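Accueil > Ateliers

Rechercher un article OK

Dernière mise à jour : avril

Un bras six axes à l'établi partagé

À l'atelier Olside, le bras Prudumeck est passé par le simulateur avant de recevoir ses servos définitifs. La scène Multenel reprend une table, un bras noir et un cylindre orange à poser sur un petit bloc. Chaque série compte 100 essais, avec 17 cm de débattement vertical et une charge limitée à 300 g. Le contrôleur Fontana lit les mêmes consignes dans les deux cas. Lumière et angle de vue sont tirés au sort à chaque série.

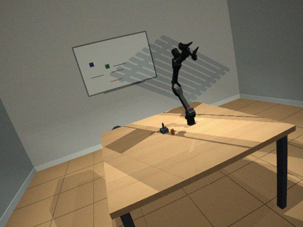
Pince ouverte, bras dressé ; puis, ci-dessous, bras replié vers le plateau.
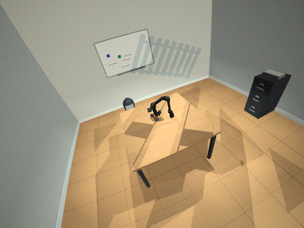

Réglages retenus

Gain proportionnel abaissé de 7 % au coude. Butée logicielle conservée sur le poignet.

À lire aussi
Câbler un bus série sans parasites
Réducteurs imprimés : quel jeu accepter ?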